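Ticket 848 – Stockroom consumables: toothpick jars and bin liners in the wrong trays
Status: Closed
Priority: Low
Location: Sang building, ground floor stockroom
Raised by: Salim Mabula
Category: Storage / labelling

Problem reported
The pick list for table stock gives toothpicks in the blue tray and refuse sacks on the roll in the red tray. On Friday the kitchen drew from the trays without looking and took a jar of toothpicks up in a bundle of liners. The stock sheet was then one jar short on toothpicks and correct on liners, so the error did not show until the shelf was checked by hand.

Expected: one product per tray, matching the list.
Found: toothpicks split between both trays.

Checks made
1. Stock sheet compared with the delivery note from Trisura. Quantities agree. The delivery is not at fault.
2. Tray labels on the shelf edge. The label for the blue tray was present and readable. The label for the red tray had come off and was found behind the shelf.
3. Put-away instructions, June issue. These refer to "the left tray" and "the right tray". When the trays are lifted down to the table for sorting they can be set out in either order, and left and right then mean nothing. Probable cause.
4. Jar lids. All tight. No spillage in either tray.

Work done
Both trays were taken down to the table and sorted again. Toothpick jars go in the blue tray, upright, lid up, printed label facing out. Liner rolls go in the red tray, standing on end. A roll that has been started stays in the same tray as the sealed ones and is used first. 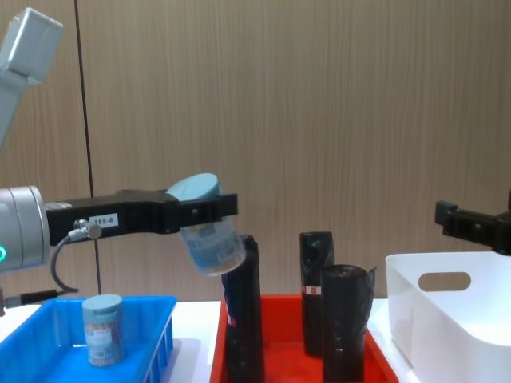
Fig. 1. Sorting table: toothpick-type jars with light blue lids, black liner rolls in the red-orange tray, white storage bin to the right.

The rolls stand without support provided the tray is on a level surface. On the shelf they lean when the tray is pulled out by one end – pull from the middle. The jars are more stable but should not be stacked, as the lids are smooth and the upper jar slides.

The shelf label for the red tray was replaced with a Cukau clip-on holder. The adhesive type does not keep its grip on the painted edge and this is the second one lost.

Changes to the list
Line 60 now reads "toothpicks, jar, BLUE tray". Line 61 now reads "liners, black, roll, RED tray". The words left and right have been removed from both lines. Reorder levels are unchanged.

Follow-up, 14:20
Kitchen asked whether the cocktail sticks from Bronano can share the blue tray. No. The packets are a different stock line and lie flat, and they end up under the jars. They stay in drawer 444 until a third tray is available.

Follow-up, 16:05
Shelf checked again after the afternoon draw. Blue tray: jars only. Red tray: rolls only. Stock sheet corrected by one jar and initialled SM.

Outstanding
Third tray, any colour except blue or red – on order.
Old copies of the June instructions to be removed from the stockroom door and the kitchen folder.

Closed by S. Mabula. Reopen under the same number if the fault returns.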